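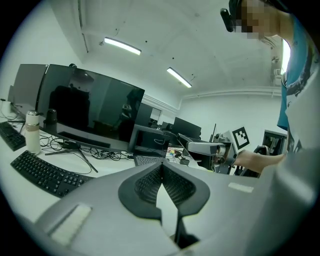

Kyung-hwa Ji has opinions about desks, and she will share them with anyone who stands still long enough. She runs the workspaces at Larneck, a small engineering office where people share tables and swap seats, and she has spent much of the past year rethinking every one of them. The long white desk is where she likes to start, with its big curved monitor up front, a second screen angled behind it and two keyboards within reach. "I love this desk," she says. "It's a plain white top and it goes on and on. You can spread out, you can scoot down, you can have somebody come sit with you and nobody has to move a lamp."

Ji didn't train for any of this. She came to Larneck to handle purchasing, and her first big order was chairs. One thing led to another (the chairs were too tall for the old tables, so the tables went) and before long she was the person people emailed when their wrists hurt.

"I got really into it," she says, laughing. "I'd go home and measure my kitchen table. I'd go to the dentist and look at how the front desk was set up. My husband would be talking to me in a restaurant and I'd be thinking, this is a great table height, I wonder what this is."

The old setup was a row of separate desks, each with drawers on one side. Everyone had a favorite and everyone hated the one by the door. Ji wanted long tops with nothing underneath to bang a knee on. She priced a full replacement from Mamitz, an office supplier two towns over, and came away with a quote of $2900 for the first stretch. It took her until August to get it approved.

"I brought my boss over and had him sit at the worst desk for an afternoon," she says. "That was my whole presentation!"

Her coworker Jinfeng Xue was one of the doubters. He had used the same corner desk for 5 years and had it just how he liked it, with sticky notes up both sides and a drawer full of cables he was sure he would need. He now says he would fight anyone who tried to bring it back.

"I thought a shared desk meant I'd be packing up my life every night," Xue says. "But you get used to having less out. I went through that drawer and kept maybe a handful of things. There was a charger in there for a phone I had in college."

Curved monitors are a topic on which the two of them can go on for quite a while. Ji was lukewarm at first and thought they looked like something for video games. Xue talked her into trying one, and she gave it a week at her own seat.

"By lunch on the first day I was sold," she says. "I do a lot of spreadsheets, really wide ones, and I could see the whole thing without scrolling. I was so happy. I called Jinfeng over just to look at my columns."

Where a curved screen goes takes some thought, she says. A glossy one picks up whatever is behind you, the chairs, the ceiling lights, your own outline when you lean in. Her advice is to sit down with the screen off before you decide on a spot and see what shows up in it. If there's a bright window staring back at you, turn the whole thing a little and look again. She is also a fan of stands with thin spread-out legs, mostly for the space they leave between them. "You can slide a notebook right in there," she says. "Or your snacks. I'm not going to judge."

Keyboards she leaves to the people who type on them. Xue is picky and brings up key travel without being asked. Ji has tried split ones, flat ones and a loud one from Pirard that lasted 2 days before the complaints came in. She still misses it. "It sounded like a rainstorm," she says. "I felt so productive."

There are a few house rules, and she keeps them short. Wipe down the desk before you leave. Push your chair in. Put a screen back near where you found it, or at least tell the next person. Cups are allowed as long as they stay well back from the keyboards, a rule she wrote after an accident with her own tea.

Next on her list is the cabling at the sister office in Admasu, which she visited last spring and describes as "a plate of spaghetti, but I can see the potential." She has 6 tables to look at there and has already been warned about a wobbly one. Xue is going with her. He has asked to bring his own keyboard.

Contact the newsletter desk | © Larneck staff newsletter, all rights reserved | Back to top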